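The Brustari has 121 rooms, and until October every bathroom in it was cleaned by a person. Now a robot does the sinks on two floors. I have worked in hotel housekeeping long enough to have an opinion about that, and mine is mixed.

Management says no jobs will go. I believe them for this year. What has changed already is the work. Sum-yee Chang used to do a room start to finish. Now she does the beds and the tub, then goes back to check a sink she didn't clean.
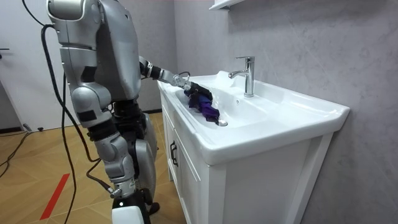
A robot with a cloth in the basin of a bathroom sink.

She told me the checking is what wears her out. If a guest in 505 complains, the complaint still has her name on it.

Her wrists hurt less, and she says so. I don't want to take that away from her. But the room quota went up by three the same month, and no one asked the housekeepers. If a machine saves time, the people working beside it should get some of that time back. Put it in the contract before the other floors are added.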